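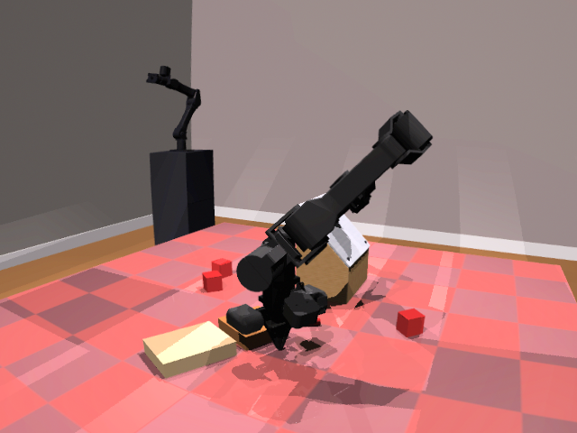

Checkered squares in red and mauve, with a black robot arm over them.

Did a King Really Lose His Rice to a Chessboard?

By Ohemaa Tsikata

You may have heard this story. A clever man invents chess and shows it to a king. The king loves it. "Name your prize," he says. The man asks for one grain of rice on the first square of the board, two on the second, four on the third, and so on, doubling every time until all 64 squares are filled. The king laughs and says yes. Then his helpers start counting, and the whole kingdom doesn't have enough rice.

It's a good story. But should you believe it?

There are two questions mixed up in there. Did it happen? And is the math right? Let's take the math first, because we can check that ourselves.

Start doubling

1, 2, 4, 8, 16, 32, 64, 128. That is the first row of the board. Add it all up and you get 255 grains. You could hold that in your hand. So far the king is right to laugh.

Now the second row. Square 9 gets 256 grains and square 10 gets 512. I wanted to know what that looks like, so my neighbor Iddrisu Dramani and I counted one heaped teaspoon of dry white rice on his kitchen table. We got 466 grains. (We lost our place twice and had to start over.) That means square 10 needs a bit more than our heaped teaspoon.

Our spoonful weighed 9 grams on his kitchen scale. A 750 gram bag would hold a little over 38,000 grains if the rest of the rice is like ours. Square 16, at the end of the second row, needs 32,768 grains. One bag is enough for that square. Square 17 needs 65,536, and now one bag won't do it.

From there it gets silly fast. Square 21 needs more than a million grains. Square 31 needs more than a billion. The last square alone needs more than nine quintillion, which is a nine with 18 more digits after it. The total for the whole board is

18,446,744,073,709,551,615

Farmers all over the world would need hundreds of years to grow that much, even with today's big harvests. So the math holds up. I tried to catch it out and I couldn't.

Now, about that king

I'm much less sure about him. Ask these questions:

What was his name? Different books give different names, and some don't give one at all.

Was it rice or wheat? Some tellings say one and some say the other.

What happened to the inventor? In one version he gets a fine job. In another he loses his head. Those can't both be true!

Who wrote it down at the time? We don't know of anybody who did. The story is very old, but the written versions we have came long after chess began. And most people who study the game don't think one person sat down and invented it. It probably grew out of older games, and the rules kept changing as it moved from country to country.

When a story has no fixed name and no fixed ending, and the oldest copy is much younger than the thing it talks about, I'd call it a legend. You can still enjoy it. I just wouldn't put it in a history report as a fact.

Try it yourself

Draw a board on paper, 8 squares by 8. Put dried beans or rice on the squares and keep doubling. How far do you get before the pile won't fit on its square? Iddrisu said we'd reach square 12. I said 10. We stopped after square 6 because the rice kept rolling under the fridge, so don't take either of us at our word.

102 shares | 6 comments

Contact us | Copyright Bawa Kids' Pages | Back to top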